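Opinion: Report the Trials You Threw Away

By Glenys Bramwell
29/06/2019

The Brisdale Laboratory has asked its senior staff to set out, in plain terms, where each of us stands on the reporting of results in robot manipulation. The views in this essay are my own, although they were shaped by two years of work on the Drorero tabletop study and by many conversations with its lead, Assunta Zuccaro.

My position is simple to state. A success rate means very little unless the reader also knows which attempts were left out of it. In our field it is common to read that a two-handed system was trained on 2,000 demonstrations and then completed its task in nine trials out of 10. It is much less common to read how many demonstrations were recorded before the 2,000 were chosen, or who decided that a given trial did not count.

I do not suggest that authors are hiding anything. The habit grew up for practical reasons. An operator knocks an item to the floor, a cable catches, a lamp is switched off in the next bay, and the recording is dropped as spoiled. Each decision is reasonable when taken alone. Added together, they produce a training set in which every object begins within easy reach and every hand movement is tidy. A model trained on such a set has never seen a poor start. We should not be surprised when it cannot recover from one.

The Drorero study was designed with this problem in mind. Its tables are laid with ordinary small goods that differ in stiffness, weight and finish, on a cloth that can wrinkle and shift. Many published studies still use painted blocks on a bare board. Blocks are useful for comparing one laboratory with another, and I would not want them to disappear. They do not, however, tell us how a hand will deal with a loose circle of beads, which has no fixed shape to grasp, or with a clear straw that a camera may barely pick up against a printed background.

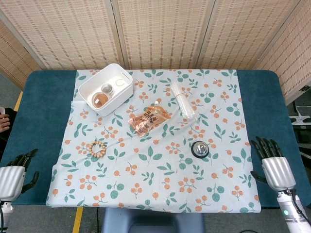
A table in the Drorero study. The items on the cloth include a bead bracelet, a snack pouch, a bundle of clear drinking straws and a service bell, with a storage bin at the upper left.

Under the study's rules, no recording may be deleted. A session that goes wrong is kept, given a reason code and listed with the rest. When the first stage closed, 101 recordings carried such a code. Dr. Zuccaro then trained the same model twice, once with the coded recordings left out and once with them included, and tested both versions on the same layouts.

The results were mixed, and I think they are more valuable for that. On rigid items the two versions could not be told apart. On soft and jointed items, the version that had seen the spoiled sessions was more likely to try again after a failed grasp. It was also slower. In several trials it repeated a hesitation that plainly came from a human operator. Anyone who needs speed above all might fairly prefer the cleaner set.

That choice should belong to the reader. It can only be made when both figures are printed side by side, and at present they seldom are.

Two objections deserve a reply. The first, put to me by colleagues at Strebel, is that full reporting favors large groups, who can afford the staff to sort and label failures. I accept that there is a cost. Our own codes were kept short for this reason, and an operator can enter one before the table is reset. A small group could keep the same record in a notebook.

The second objection is that reviewers will punish honest numbers. This is a serious concern — a younger researcher whose paper shows a long list of failures may well lose out to one whose paper shows none. The remedy lies with those of us who review. The Clasen workshop now asks for a count of discarded trials on its submission form, and I would urge other meetings to adopt the same question and to give credit for a full answer.

Brisdale will include that count in every manipulation report it issues from now on. The reason codes used in the Drorero study are available on request, and we would welcome corrections to them.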